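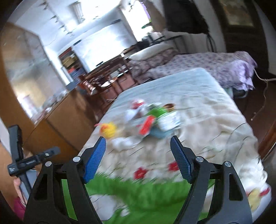 Gavimley (software)

Gavimley is a software package that turns recordings made with hand-held grippers into control policies for robot arms. It is developed by Momier, a company based in Hjaltested, and was first released on 2021-07-27. Momier describes it as a complete path from recording to working robot. Outside users have mostly adopted the early stages and replaced the rest.

Background

Hand-held grippers let a person record picking and placing in ordinary homes without bringing in an arm. The recordings are cheap to make but hard to use. A camera that travels with the fingers blurs when the wrist turns, wide lenses bend straight edges, and the path of the tool has to be worked out afterward from the pictures. Gavimley was written to handle these problems in one program, replacing the loose scripts that Momier had used until then.

Operation

Processing starts with tracking, which estimates where the gripper was at each moment. A second stage labels the opening of the fingers and marks likely grasps. Its results are weakest on thin packaging, where a snack bag folds between the pads and takes a new outline with each squeeze. Foil adds reflections of whatever it is held over, and the labeler has been known to read green bedding mirrored in a silver bag as part of the bed.
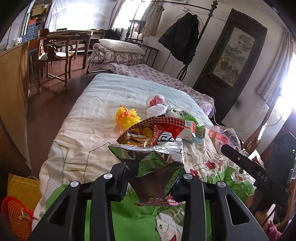
The labeled clips then go to Praltalance, the planning module, which fits a motion policy and checks it against the limits of a chosen arm. Clips that fail the check are dropped without a warning in the default settings. A person can move in ways an arm can't, so the losses may be large, and the summary screen shows only the clips that were kept.

Claims and criticism

Momier's release notes report tests on 1324 clips and state that grasps were labeled correctly in nearly all of them. The notes do not say how the clips were chosen, and "correct" is not defined. A label placed just before contact and one placed just after both seem to count.

Users who ran the same version on their own recordings got lower scores, particularly with crumpled wrappers among other small items on patterned cloth.
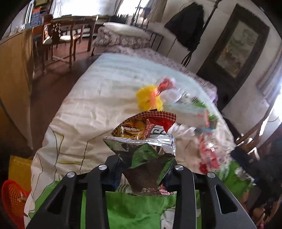

One widely shared comparison found that the tracker lost its position in 58 clips, and that the program filled the gaps with smooth motion that looked convincing on playback. The comparison was small and its author used older lenses, so it settles little. Momier has since added a setting that marks filled sections, though it is off by default.

The larger claim, that policies trained this way carry over to rooms never recorded, has not been tested independently. Momier's own demonstrations use the same objects in training and in trials.

Versions

Version 7 rewrote the tracker. Version 8, issued in June, changed the file format and can't open projects saved earlier.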